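Dastar Drying Rack, Ceiling-Mounted – Review
Posted 15/05/2018 by Marcela Jurčo

I bought the Dastar pulley rack in January, after a folding floor rack broke for the second time. It has four rails, two cast brackets and a single rope that ties off on a wall cleat. The rails are pine and come unfinished. I gave mine one coat of clear oil before putting them up.

Installation took an afternoon. The brackets need to go into joists, and the screws in the box are too short if you have plaster over lath. I used 3-inch screws from the hardware store and have had no movement. The printed directions skip the part where the rope crosses between pulleys, so look at the drawing on the back of the sheet before you thread anything.

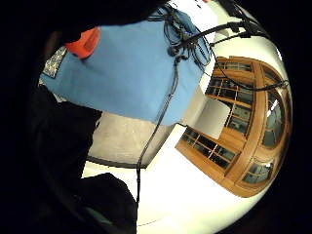
Sheets are the best use for it. A double sheet folded once over two rails dries overnight with the window closed, and towels take a little longer. Shirts go on hangers hooked over the outer rails, which works but makes the rack tip if you load only one side. Heavy jeans are better spread across the middle.

The rope is the weak point. It's a soft cotton braid and it started to fuzz at the first pulley by the third month. I wrote to Dastar and got a reply from Leif Öberg, who sent a polyester replacement at no charge. It runs more quietly – the old one squeaked every time I raised a full load.

Compared with the Eltell version my sister has, the Dastar is heavier and slower to lift. The Eltell has plastic end caps that have already cracked. I would buy the Dastar again and change the rope on day one.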